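4.2 Adherence to the testing schedule

Participants in the Trovavville arm were asked to test their blood glucose before breakfast and again at bedtime, and to enter each reading in the Reratell diary. Of the 50 adults enrolled, 36 returned a diary that could be read. The remainder returned diaries of great personal character, in which glucose values shared the margin with telephone numbers and, in one case, a recipe for soup.

The 36 usable diaries gave 2672 readings. Morning entries were close to complete. Bedtime entries thinned out towards the end of the week, and Friday evening was a low point in every age group. We asked participants about this at the exit interview and were told that Friday was Friday.
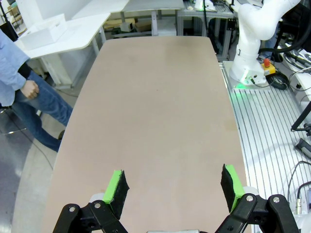

Figure 3. Rounded tabletop with a matte, pinkish-beige surface.

Lancet changes were a harder matter. The instructions ask for a fresh lancet at each test. When we set lancets issued against readings logged, the two figures could agree only if some lancets had enjoyed a long career. Bhutto's earlier survey met the same gap and put it down to cost, but ours were free. Participants mostly said that changing the lancet was fiddly and that the old one "still worked". Five asked whether it was meant to be changed at all, having used a meter for years.
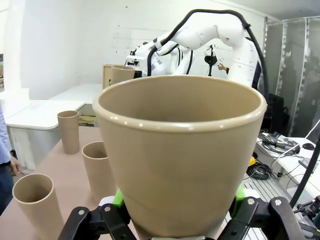 Figure 4. Tapered beige cup with a rolled rim, held upright.

Sore fingertips were the commonest complaint, and they were reported more often by those who admitted to reusing lancets. We can't say which came first. A person with sore fingers may well put off opening a new and sharper-looking one. Didden suggests pricking the side of the fingertip and changing fingers daily; our participants had been told this at enrolment, agreed warmly, and went on using the same finger.

All diary entries were coded by Janaína Caldeira, who also settled the cases where a 1 might have been a 7. Entries she could not settle were left out of the 2672 and are treated as missing in section 4.3.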